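Unit 4: Surface texture and skid resistance of road pavements
Course notes, second-year Highway Materials
Prepared by Elmarie Baloyi

4.1 Scope

These notes cover the part of pavement friction that depends on the road surface itself. Tyre compound, tread depth and vehicle braking systems are dealt with in Unit 6. Read section 4.3 before the October laboratory session, as the sand patch calculation will be needed there.

4.2 Scales of texture

Texture is divided by wavelength. Microtexture covers wavelengths below 0.5 mm and comes mainly from the mineral surface of the individual aggregate particles. Macrotexture covers 0.5 mm to 50 mm and comes from the size, shape and spacing of the particles in the mat. Anything longer, up to 500 mm, is megatexture, which adds to noise and rolling resistance and is normally treated as a defect.

Microtexture governs friction at low speed. It breaks through the last thin film of water and allows dry contact between rubber and stone. Macrotexture provides drainage paths under the tyre and controls how quickly friction falls off as speed rises. A surface with good microtexture and poor macrotexture may perform well in a town street and badly on a fast dual carriageway.

4.3 Volumetric measurement

A known volume of sand or glass beads is spread in a circle until it is level with the tops of the particles. Mean texture depth (MTD) is the volume divided by the area of the patch:

MTD = 4V / (pi x D squared)

V is in cubic millimetres and D is the mean of several diameters in millimetres. For a volume of 25,000 cubic millimetres and a mean diameter of 200 mm, MTD is 0.80 mm. Repeat the working with D = 385 mm and comment on the result. Most marks lost in this calculation are lost by using the diameter in place of the radius, or by mixing millilitres with cubic millimetres.

The surface must be dry and brushed clean. The method is unsuitable for porous asphalt, where the beads run down into the voids and the depth is overstated.

4.4 Polishing of aggregate

Traffic polishes exposed stone. The rate depends on the number of heavy vehicles and on the mineral make-up of the rock. Limestones, made largely of one soft mineral, polish quickly. Gritstones hold their microtexture, as hard grains sit in a weaker matrix and fresh grains are exposed with wear. The Watadcombe trial sections used in the coursework carry some 2,000 commercial vehicles per lane per day, and the two stone sources had separated clearly by the second winter.

Skid resistance also varies through the year. It is lowest in late summer, when fine detritus acts as a polishing agent, and recovers over winter as frost and coarser grit roughen the stone. A single reading should never be compared with one taken in another season without correction.
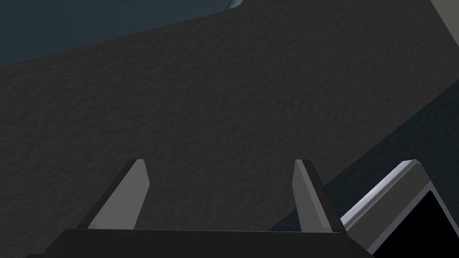
Arlo Whitlock asked after the lecture whether the seasonal correction is still needed if both readings are taken in the same month of different years. It is, though it will usually be smaller. A dry summer and a wet one leave the stone in different states, and control sites measured in both years are used to remove the difference.

4.5 Reading and coursework

Read chapter 4 of the course text, omitting the section on grooved concrete. The Watadcombe data sheet gives diameters in centimetres, and these must be converted before use. Show all working and state MTD to two decimal places.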